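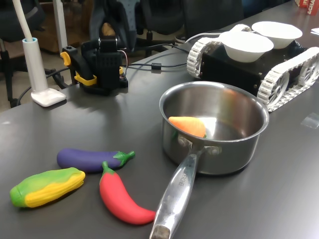 Product Review: Gendico Statosent Portable Induction Cooktop
Issued 21/06/2026 by the Clindunora Household Equipment Service

The Statosent is a bench-top induction unit with two cooking zones, supplied on loan to tenants of the Marsden residences since February. Maximum combined output is 1,858 watts. The Service assessed the unit for heating performance, ease of cleaning and suitability for small kitchens without a fixed stove.
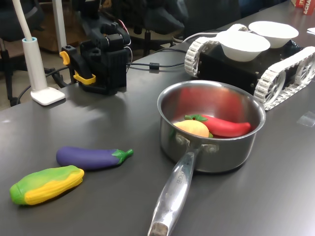

Heating performance was satisfactory at all settings above the lowest. At the lowest setting the element cycles on and off, and milk-based sauces require regular stirring. Cookware must have a magnetic base, and tenants are advised to test each item with a fridge magnet before purchase. Handle length also warrants attention: a steel saucepan with a long tubular handle should be turned so that the handle does not project over the front of the bench. Steel handles may become hot during extended simmering, and an oven mitt should be kept within reach.

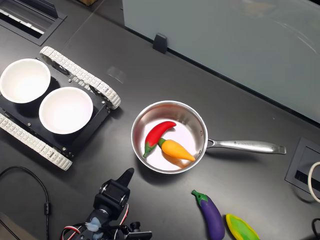

One Marsden tenant reported that the fan remained audible after the unit was switched off and asked whether this indicated a fault. It does not. The fan continues until the internal components have cooled, and the unit should stay plugged in until it stops.

The glass surface wiped clean with a damp cloth. The control labels are small and have poor contrast. The warranty period is 18 months.
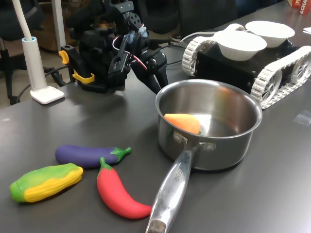 Grey work surface, with white desk lamp at left.

Rating: recommended, with reservations regarding low-heat control and labelling.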